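Castow 가정용 체성분계 사용 리뷰: 체지방률 측정값은 어디까지 믿을 수 있나

식이와 대사 건강에 관한 연구 기사에는 체지방률과 내장지방 수치가 자주 인용된다. 병원에서 쓰는 이중에너지 X선 흡수법(DXA)은 비용과 접근성에 제약이 있어 개인이 추세를 볼 때는 생체전기저항분석(BIA) 방식의 체성분계를 쓰게 된다. Castow 체성분계를 3개월 동안 사용했다.

구성과 설치

발 전극과 손잡이 전극을 함께 쓰는 8점 접촉식이다. 발 전극만 있는 제품은 전류가 주로 하체를 지나므로 상체 값을 추정식에 의존한다. 손잡이는 본체에서 줄을 당겨 꺼내는 구조이고 줄이 되감기는 힘은 다소 강하다. 건전지는 기본 제공되며, 사용 기간 중 교체하지 않았다. 본체는 단단하고 평평한 바닥에 놓아야 한다. 매트나 카펫 위에서는 체중 값부터 흔들린다.

측정 조건

기상 후 화장실을 다녀온 다음, 식사와 수분 섭취 전에 맨발로 측정했다. 측정 시각은 오전 6시대로 고정했다. BIA는 체수분을 통해 제지방량을 계산하므로 조건이 바뀌면 결과도 바뀐다. 물 600ml를 마시고 바로 다시 재면 체중은 마신 양만큼 늘었고 체지방률도 소폭 올라갔다. 늘어난 질량이 일단 지방 쪽으로 계산되는 것으로 보인다. 운동 직후와 샤워 직후의 값은 기록에서 제외했다. 옷은 얇은 것으로 통일하고 앱에서 착의 무게를 따로 빼지 않았다.

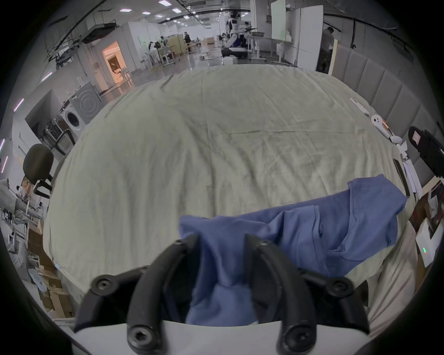 같은 제품을 쓰는 Ruppert는 댓글에서 의견이 달랐다. 아침 측정만 고집하면 교대 근무자는 쓸 수 있는 기록이 거의 남지 않으며, 자신은 시각 대신 마지막 식사 후 경과 시간을 맞췄더니 주간 평균이 충분히 안정됐다고 한다. 타당한 지적이다. 다만 오래 서서 일한 뒤에는 하지 쪽으로 체액이 몰려 부위별 값이 달라질 수 있으므로, 경과 시간을 기준으로 삼더라도 측정 전 자세는 비슷하게 유지하는 편이 낫다.

반복성과 정확도

연속으로 세 번 측정했을 때 체중은 매번 같았고 체지방률은 소수점 첫째 자리에서만 달라졌다. 반복성은 양호하다. 절대 정확도는 다른 문제다. 비교용으로 쓴 Nirell의 발판형 모델과는 체지방률이 일관되게 어긋났고, 차이의 방향은 늘 같았다. 제조사마다 추정식이 다르므로 기기를 바꾸면 이전 기록과 이어서 볼 수 없다. 내장지방 레벨은 단위 없는 등급으로 표시되며 산출 근거가 설명서에 없다. 참고치 이상의 의미를 두기 어렵다.

앱과 데이터

전용 앱은 측정 기록을 최대 3,000건까지 저장하고 CSV로 내보낼 수 있다. 내보낸 파일에는 임피던스 원값이 없고 환산된 결과만 들어 있다. 직접 분석하려는 사용자에게는 아쉬운 부분이다. 그래프 기본 설정은 일간이며, 주간 평균은 메뉴를 두 단계 들어가야 나온다. 동기화에 실패하면 본체에 남은 기록이 다음 연결 때 전송된다. 나이를 실제와 다르게 35세로 입력해 보니 같은 날의 체지방률이 달라졌다. 나이가 추정식의 변수로 들어간다는 뜻이므로 프로필은 정확히 입력해야 한다.

제한 사항

심박조율기 등 체내 전자 의료기기를 사용하는 사람은 측정하면 안 된다. 임신 중이거나 부종이 있는 경우에도 값의 해석이 어렵다. 체성분 수치로 질환을 판단할 수는 없으며, 혈압이나 혈당, 지질 검사를 대신하지도 않는다.

평가

장점: 체중과 체지방률의 반복성, 8점 전극, CSV 내보내기.
단점: 원값 비공개, 내장지방 등급의 근거 부족, 주간 평균 화면의 접근성.

같은 조건으로 꾸준히 재면서 주 단위 변화를 보려는 사용자에게는 권할 만하다. 하루 단위의 증감이나 기관 측정값과의 일치를 기대한다면 맞지 않는다. 손잡이가 없는 Kondolow의 보급형은 아직 써 보지 않아 비교에서 뺐다.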